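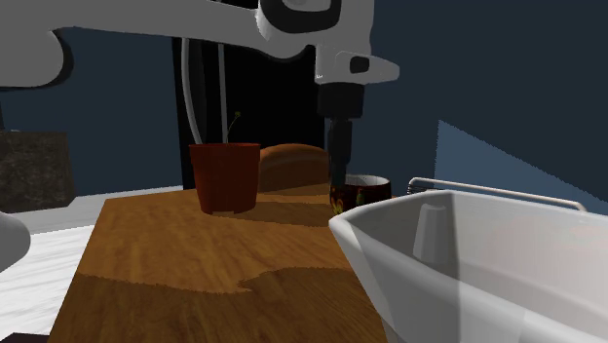
Murkex Tabletop is a set of ready-made simulated scenes for testing pick-and-place programs before they go near a real arm. Each scene comes with a robot arm already mounted and a table stocked with ordinary household things. One of the kitchen layouts has a mug with a dark, patterned exterior standing between a loaf of bread and a deep white basin, with the gripper just above it and a flower pot close by. Layouts like this are useful for checking approach paths, as the arm has to come down from above without touching whatever is next to the target.

What you get

The standard package has 30 scenes. Objects can be moved, swapped or removed in the scene editor, and any layout you change can be saved under a new name. Lighting is set separately from the layout, so the same table can be run under a bright side light or an even overhead one. Shadows update with the light. If your vision software has trouble with strong shadows on wood grain, you will find out early.

The Lovano object pack is sold separately. It adds 15 items, mostly cups, bowls and small jars. Each has its own weight and surface friction, and both values can be edited.

Running a test

Load a scene, pick a target object and start your program. Runs can be stopped, stepped forward or reset to the starting layout at any point. The log records joint positions, gripper state and every contact between the arm and an object - including light touches that do not move anything. Logs are saved as plain text files.

Batch mode repeats a task with small random changes to object positions. It handles up to 13 runs side by side, depending on your graphics card. Set the amount of change to zero if you want identical repeats.

Limits

Liquids are not simulated. Cables on the arm are drawn but do not snag or pull, so cable routing still has to be checked on your own hardware. Soft objects are treated as rigid. Bread will not squash in the gripper.

Licenses

A Whitfield license covers 2 computers at one site. The Udurow license is for teaching labs and covers every computer in one room. Both include the standard package, the scene editor and batch mode. Updates come out each March and are free for the first one after purchase.

Orders are filled by download only. Installation files and the license key are sent to the email address on the order.

Page last updated 2019-10-09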